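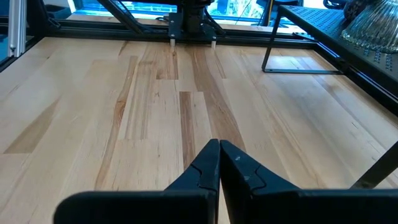 The rule about the fingers was number five on the sheet, and Veerle Koster had written it herself.

Fingers closed before anyone reaches across the table.

She had typed it in November, her first month at Lirari, and taped it to the inside of the door where people would see it on the way in. The sheet had gone through several versions. The other rules had been softened or made longer by people upstairs. Number five had stayed as it was.

At twenty to seven in the evening she was on her own with Dinard. Dinard was what they called the cell by the window. The other cell was Gallegos, and it was switched off for the night. The cells had been named before she came, and the man who named them had left.

She looked at the screen. Run 603 had stopped.

It had not failed. A failed run put a red bar across the top of the page and sent a message to her phone. There was no red bar. The arm had gone to its waiting position, closed its fingers and stayed there. In the box where the next step should have been, the log said: holding, operator.

"I'm over here," Veerle said, to the room.

She was at the desk, well behind the yellow line. She checked the mat by the table, which told the arm when somebody was standing on it. The mat read clear. She checked the light curtain. Clear. She got up, walked round the line to the far side and looked along the floor for a bag or a coat sleeve. There was nothing on the mat.

Rule two said that if the arm held and you did not know why, you did not press resume. You wrote down what you saw, you pressed stop, and you rang the person on call. The person on call that evening was her.

She pressed stop. She took the book off its hook and wrote the time and the run number. Under "reason" she wrote "not known". Then she sat down and went back through the log.

The plan was a thousand runs by the end of the month. The customer was a firm called Parora, who wanted an arm that could clear a table in a house where somebody was living, and who had asked for the thousand in writing. At seven hundred they would come in and watch for a day. Veerle had met two of them. They had asked how fast it went, and whether it could go faster, and then one of them had stood by the door for a while and read the sheet from top to bottom.

"Who checks that you do these?" he had asked.

"We check each other," she had said.

It was true in the daytime.

She found the line in the log at five past seven. It was from run 602, the one before. At the end of that run the arm had opened its fingers to let go of a cup, and she had reached in and taken the cup away. She remembered doing it. The cup had been close to her side of the table and she had been thinking about her train. According to the log, her arm had been across the table for a little under two seconds, and for all of that time the fingers had been open.

Nothing had happened. The arm had not moved. It was never going to move, with the curtain broken, and she knew that better than anybody, having done the tests. She had taken the cup, put it on the trolley, gone back to the desk and started the next run.

The arm had got as far as its waiting position and held.

She read the settings file. Rule five was in it. Somebody had put it in as a condition, with her initials beside it and a note: if broken by operator, hold at next safe point until entered in book. She had no memory of this. She looked at the date of the change and it was from that same November, late one evening, in a week when she had been writing everything down because she was new and worried about being blamed.

So it had been there all that time. It had never come up because she had never done it before, and neither had anyone else.

She thought about what to do. She could clear the condition from the desk. It would take a moment, and run 603 would carry on, and the book would say "not known" with no more to it than that. There were a few like that in the early pages, and they had all been let through.

Or she could write it down. Parora would read the book when they came. The man by the door would read it, at any rate.

She picked up the pen, crossed out "not known" with a single line so that it could still be read, which was rule eight, and put her initials next to the line. Then she wrote:

Run 602. Operator reached across with fingers open. Under two seconds. Curtain worked, arm did not move. Operator was V. Koster. Cup was too near the edge and should be placed further in.

She read it over and added: Operator was in a hurry.

On the screen there was a box to tick for "entered in book". The software had no way of knowing whether she had written anything. It only knew about the box. She ticked it.

The log said: ready.

She did not start the run. Rule nine said nobody worked a cell alone for the rest of a shift after an entry, and she had missed the train anyway. She went to the power switch and turned it, and waited for the click from the cabinet under the table. She made sure the fingers were closed. They were. Only then did she lean over the wood and wipe it down from the far side to the near side, following the grain, as she did every night.

Before she left she took the sheet off the door. The tape had gone brown and one corner had torn. She printed a clean copy and read it through once while it was still warm from the printer. She changed nothing in number five. Under number two she added a line by hand, in capitals, saying to read back through the run before as well.

She taped it up, turned off the lights and went to ask when the next bus was.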